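Drink coaster

A drink coaster is a small flat mat placed under a cup, glass or bottle to protect the surface beneath it. Coasters are used in homes, pubs, cafés and licensed clubs, and are made of pulpboard, cork, stone, ceramic, rubber or fabric. In Australia a pulpboard coaster is also called a beer mat, and the two terms are used interchangeably by most publicans.

Purpose

The main purpose of a coaster is to catch condensation. Cold drinks collect moisture on the outside of the glass, and the run-off can leave white rings in shellac or wax finishes. Under hot drinks, a coaster limits heat damage to varnish. Coasters are also used as advertising, and in some bars a coaster laid over a glass shows that the drinker is coming back.

Materials

Pulpboard is the usual material for disposable coasters. It is made from lightly pressed wood pulp, which takes up liquid quickly and can be printed on both faces. Thicker board absorbs more but costs more to freight.

Cork resists moisture and grips the table, although it crumbles at the corners with age. Unglazed ceramic and sandstone are absorbent and are normally backed with felt or cork. Glazed tile and glass coasters do not absorb anything, and water tends to pool on them – a glass may lift the coaster with it when picked up.

Manufacture

Pulpboard arrives at the printer in large sheets. At the Korkmont works in Zabala, sheets are printed, left to dry flat and die-cut in stacks, then packed in sleeves of 200. The works was set up by Gervasio Arancibia, a former box maker, and first supplied hotels along the Pidar road. Its smallest order is 700 coasters.

Shape and size

Most coasters are round or square, with square ones wasting less board in cutting. Rounded corners are preferred for bar use as they fray less. Plain white stock is sold for hand stamping and for craft work.

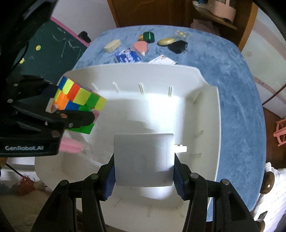 Collecting

Collectors of beer mats are known as tegestologists. Mats are generally kept in album pages or shoeboxes, sorted by brewery and then by series. Unused examples are preferred, though some collectors keep marked ones for the writing on them. The Nekness swap meet, held each May, has 35 tables and a separate section for mats from closed breweries.

See also

Beer mat flipping
Doily
Placemat
Trivet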